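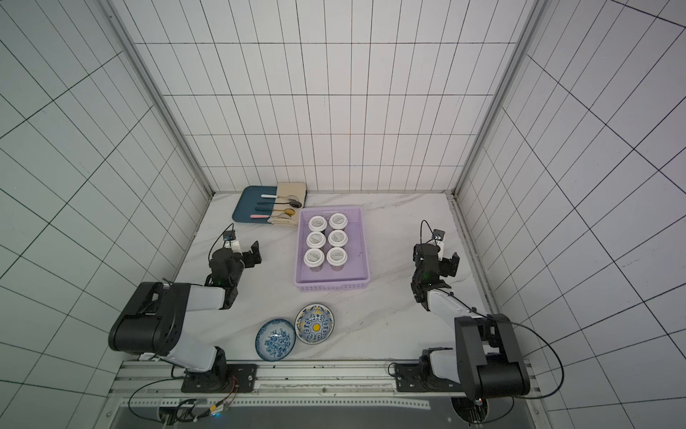

Lista de verificação – copa do Kinen, bancada de mármore e louça
Visita de 4 Mar 2021, feita por mim, Kiều La

Pessoal, segue a lista com os meus comentários, que como sempre saíram mais compridos que os itens!

1. Bancada e azulejos: OK
Passei a mão no tampo todo e não achei lasca. O rejunte pede uma escova antes da próxima visita (já pedia em fevereiro, Tâm, eu lembro).

2. Cesto lilás dos copos: OK
Seis copos, todos com tampa branca e etiqueta. Gosto muito mais deles no cesto do que soltos, porque dá para levar tudo de uma vez até a geladeira. Só peço letra mais forte nas etiquetas, que eu já não enxergo letrinha miúda.

3. Tampas: OK com ressalva
Apertei uma por uma. Duas giraram um pouco, fechei de novo e pronto. Quem encher os copos confere antes de pôr no cesto, por favor.

4. Bandeja e talheres de cabo colorido: OK
Cabos firmes, o branco, o rosa e o verde-azulado. Este último some em cima da bandeja, que é quase da mesma cor – olho vivo na hora de recolher.

5. Guardanapo bege e colheres douradas: trocar
O guardanapo estava bem dobrado, mas vai para a lavagem assim mesmo, é a regra da casa. As colheres ficam. Nada de esponja áspera no dourado, gente!

6. Tigela funda de flores azuis: OK
Sem trinca, e olhem que eu procurei. Continua sendo a minha preferida.

7. Prato raso com o círculo amarelo: acompanhar
Senti com a unha uma aspereza na borda de baixo. Pode ser só do esmalte. A Uyên Ung vai olhar com a lupa e, se for trinca, ele sai de uso. Um novo da Navard custa por volta de 314, já perguntei.

8. Cabos junto à borda da frente: pendente
Prender melhor o emaranhado e manter pano molhado longe dali. Ficou com o Chiến Quách, prazo de 10 dias.

Próxima visita em 14 dias. Quem for limpar o rejunte me avisa, que eu levo a escova boa.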